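왼팔 그리퍼가 잔의 다리를 잡은 뒤 잔이 돌아가는 문제
공방 공용 작업대 / 양팔 셀 / 상태: 조건부 해결
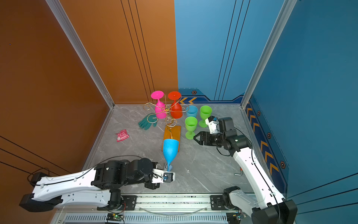 우리 공방에서 만드는 양팔 셀에 대해 문의드립니다. 작업은 와인잔 걸이에 플라스틱 잔을 거꾸로 거는 것입니다. 제어 프로그램은 Drosik을 쓰고, 그리퍼 손가락은 Siretti 도면을 받아서 공방 프린터로 출력했습니다. 증상은 왼팔에서만 나옵니다. 잔의 다리를 잡고 들어 올리면 잔이 손가락 사이에서 조금씩 돌아갑니다. 지금 왼팔이 잡고 있는 파란 잔도 거의 수평으로 기울어져 있고, 손가락은 다리의 받침 가까운 쪽을 물고 있습니다. 프로그램에서 준 목표 자세는 받침이 위로 가는 수직 자세입니다. 걸이에 이미 걸려 있는 분홍색 잔과 주황빛이 도는 빨간 잔이 제가 원하는 최종 모양입니다. 제가 한국어로 기술 글을 쓰는 것이 아직 서툴러서, 이상한 표현이 있으면 말씀해 주십시오. 고치겠습니다.

환경
제어: Drosik, 양팔 동시 모드
손가락: Siretti 도면, 출력 후 안쪽 면에 얇은 고무를 붙임
전원: Laaksonen 공급기 한 대를 두 팔이 같이 사용
받침: 알루미늄 레일 위에 두 팔을 고정
카메라: 손목에 하나씩

재현 방법
1. 두 팔을 대기 위치로 보냅니다.
2. 왼팔로 바닥에 서 있는 잔의 다리를 옆에서 잡습니다.
3. 위로 들어 올립니다. 여기까지는 대체로 괜찮습니다.
4. 손목을 돌려서 잔을 거꾸로 만듭니다. 이때 잔이 손목보다 늦게 따라옵니다.
5. 걸이 쪽으로 이동합니다. 받침이 걸이의 철사 사이로 들어가지 않고 옆에 부딪힙니다.

오른팔에서 같은 순서를 실행하면 5번까지 정상입니다. 그래서 처음에는 왼쪽 손가락이 잘못 출력되었다고 생각했습니다.

기록 1
왼쪽과 오른쪽의 손가락을 서로 바꾸었습니다. 증상은 손가락을 따라가지 않고 왼팔에 그대로 남았습니다. 손가락은 원인이 아니라고 판단합니다. 바꿀 때 나사 하나의 머리가 조금 상해서 새것으로 교체했습니다.

기록 2
닫힘 위치 값을 읽어 보았습니다. 빈손으로 끝까지 닫았을 때 오른팔은 1,132이고, 왼팔은 그보다 284만큼 작습니다. 두 팔은 같은 모터이고 조립 순서도 같으니 이 차이는 너무 크다고 느낍니다. 그런데 Drosik 설정 화면에는 왼팔의 닫힘 한계가 오른팔과 같은 값으로 적혀 있습니다. 화면의 값과 실제로 읽은 값이 다른 것입니다.

기록 3
전원을 의심하신 답글이 있어서 확인했습니다. 오른팔의 전원을 빼고 왼팔만 움직였습니다. 결과는 같습니다. 공급기의 전압도 두 팔이 같이 움직일 때 거의 변하지 않았습니다. Laaksonen 공급기는 그대로 쓰기로 합니다.

기록 4
답글에서 Plutham 포럼의 오래된 글을 알려 주셔서 감사합니다. 그 글에 의하면, 모터를 교체한 다음에 영점을 다시 잡지 않으면 그리퍼가 닫힘 명령을 일찍 끝낸다고 합니다. 우리는 2월에 왼쪽 그리퍼의 모터를 한 번 교체했습니다. 그때 팔 관절의 영점은 다시 잡았지만 그리퍼의 영점은 잡지 않은 것 같습니다. 작업 노트에는 "보정 완료"라고만 적혀 있어서 무엇을 보정했는지 알 수 없습니다. 노트를 쓴 사람은 저입니다.

기록 5
그리퍼의 영점을 다시 잡았습니다. 순서는 다음과 같습니다.
- Drosik을 종료하고 저장된 보정 파일을 다른 폴더에 복사
- 왼쪽 그리퍼의 토크를 끔
- 손으로 손가락을 완전히 닫고 그 위치를 닫힘으로 저장
- 손으로 완전히 열고 그 위치를 열림으로 저장
- 토크를 켜고 천천히 열기와 닫기를 반복해서 확인

주의할 점이 있습니다. 토크를 끄면 제가 쓰는 버전에서는 그리퍼만 풀리지 않고 팔 전체가 풀립니다. 처음에 이것을 몰라서 팔이 아래로 내려왔습니다. 다음부터는 한 손으로 팔꿈치를 받치고 했습니다. 설명서에는 이 내용이 한 줄로 있는데, 저는 그 줄을 나중에 찾았습니다.

기록 6
영점을 다시 잡은 후에는 4번 단계에서 잔이 손목과 같이 돌아갑니다. 다만 잔을 받침 가까이에서 잡으면 빠르게 돌릴 때 아직 조금 흔들립니다. 무게가 잔의 넓은 쪽에 있기 때문이라고 생각합니다. 잡는 점을 다리의 가운데로 올렸더니 흔들림이 줄었습니다. 하지만 너무 올리면 걸이에 걸 때 손가락이 철사의 말린 부분에 닿습니다. 지금은 두 위치의 중간을 쓰고, 손목의 회전 속도를 원래의 절반으로 낮추었습니다. 실패하면 최대 3번까지 다시 잡도록 설정했습니다.

답글에 대한 대답
손가락 안쪽에 홈을 파라는 의견은 좋다고 생각합니다. 그러나 같은 손가락으로 장갑 같은 부드러운 물건도 잡아야 해서 지금은 평평한 면을 유지하고 싶습니다. 홈이 얕으면 두 가지가 다 될 수도 있으니, 도면을 가지고 계신 분은 올려 주시면 출력해 보겠습니다.

고무를 더 두껍게 하라는 의견도 시험했습니다. 두꺼운 고무는 잡는 힘은 좋은데, 놓을 때 잔이 고무에 붙어서 걸이에서 다시 빠지는 일이 생겼습니다. 그래서 얇은 고무로 돌아왔습니다.

남은 일
- 설정 화면의 값이 실제 값과 다르게 표시되는 문제는 Drosik 쪽에 따로 신고함. 아직 대답 없음
- 오른쪽 그리퍼도 같은 방법으로 영점 확인
- 작업 노트의 양식에 "팔 관절"과 "그리퍼"를 나누어 적는 칸 추가
- 회전 속도를 원래대로 올려서 다시 시험

속도 시험이 끝날 때까지 이 티켓은 닫지 않겠습니다. 같은 증상이 있는 분은 빈손으로 닫은 위치의 값을 양쪽 모두 적어 주시면 비교에 도움이 됩니다.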